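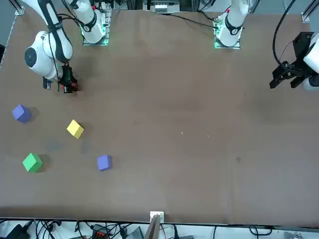 图1 双臂平台与四块泡沫方块,右臂夹爪停在桌面上方

双臂平台夹爪对比实验:课程项目报告

一、我们想弄清什么

选题的时候组里其实吵过一阵。有人想做视觉,有人想做双臂协作,最后定下来做夹爪,原因很朴素:上学期每次抓取失败,大家都怪相机标定,可换了标定板、重新算了外参,方块照样从指尖滑出去。于是我们决定把别的东西都固定住,只动夹爪和控制器参数,看看到底差在哪里。

对比的两款平行夹爪,一款是实验室原有的Foker,一款是后来借到的Asik。控制器用Halonen,上位机的示教和记录软件是Daltik。被抓物体选泡沫方块,轻、软、便宜,夹坏了也不心疼,而且泡沫对夹持力特别敏感,力大一点就能看见压痕,这一点后来帮了大忙。

二、平台和布置

两条白色机械臂装在桌子远端,底座各固定在一块金属安装板上,中间留出一片公共区域。方块散放在桌子左侧,两块蓝紫色,一块黄色,一块绿色,故意不摆正,有的转了角度。摆正了的方块谁都能抓,斜着放才看得出夹爪对姿态误差的容忍程度。

相机固定,整个实验期间没有动过。桌面是棕色的,和方块颜色反差够大,分割几乎没花时间调。唯一麻烦的是阴影,夹爪降下来以后影子会落在桌面上,蓝紫色方块旁边的影子有时被算进轮廓,中心点就偏了。我们后来把颜色阈值收紧,又在夹爪下降之前就锁定目标位置,问题基本消失。

线缆也值得写一笔。左臂夹爪的线从上方绕一个大弧再接到手腕,这个余量是试出来的。最初我们把线扎得很紧,看着整齐,结果手腕转到大角度时线会拽住末端,抓取点跟着偏。放长以后桌面上方多了个弧,不好看,但是好用!

三、实验过程

每款夹爪做36次抓取,方块的初始角度由Daltik随机生成后人工摆放。一次抓取包括下降、闭合、抬起、保持10秒、放回。保持期间掉落算失败,方块在指间转动但没掉单独记录。

闭合力分低、中、高三档,在Halonen里设置。低档刚好能碰住方块,高档会在泡沫上留下看得见的印子。每换一次夹爪,都重新做零点校准,然后空跑一遍轨迹,确认指尖不会碰到桌面。

四、结果

Foker在36次里成功30次。失败大多集中在低档力,方块被抬起来以后慢慢往下滑,像坐电梯一样,看得人着急。中档和高档表现稳定,可是高档压痕明显,同一块方块反复用过之后边缘变圆,后面的抓取又受影响。所以我们中途换了一批新方块,把换之前的数据作废重做,这部分多花了一个下午。

Asik的失败比Foker多出8次,刚看到这个数字时全组都有点失望,大家本来对它期待很高。但把记录翻出来细看就有意思了:它的失败几乎都发生在方块斜放角度较大的时候,指尖先碰到一个角,把方块推开,然后夹了个空。角度小的时候它非常漂亮,低档力也能稳稳拎住,压痕比Foker浅得多。

我们顺手加了一组补充测试,让手腕在下降前先按识别出的角度旋转对齐。这一步Foker用不用差别不大,Asik却像换了个夹爪,先前失败的姿态大部分都抓起来了。看到它连续夹起黄色方块的时候,屋里是真的有人鼓掌。补充组次数不多,没有并入上面的统计。

五、关于控制器

Halonen的力控接口比我们想象的好用,文档写得也清楚。需要注意的是闭合指令有延迟,如果紧接着发抬起指令,手指还没夹实手臂就走了。我们在两条指令之间改成等待到位信号,固定延时全部删掉,节拍反而更快。

Daltik的日志功能很全,缺点是两条臂的时间戳默认不同步,需要在设置里手动打开统一时钟。我们前期的双臂数据就栽在这里,对不上号,只能放弃。

六、讨论与不足

就泡沫方块这个任务来说,没有姿态对齐时选Foker更省心,有对齐时我们更愿意用Asik,主要看中它用小力也抓得住。换成硬的或者表面光滑的物体,结论很可能不同,我们没有测。

另一个不足是人工摆放。虽然角度由软件给出,摆的人手还是会有偏差,而且摆久了容易图省事。下一步打算让另一条臂负责摆放方块,一条摆,一条抓,正好把双臂都用起来。初步的轨迹已经写好,两臂的避让区域还要再调。

七、给下一组的几点提醒

换夹爪以后一定重做零点。线缆留足余量再扎。方块用旧了就换,旧方块的数据和新方块的不要混在一起。统一时钟请在第一次采数据之前打开。原始日志和脚本都放在课程共享目录里,按夹爪名称分文件夹,补充组单独一个文件夹。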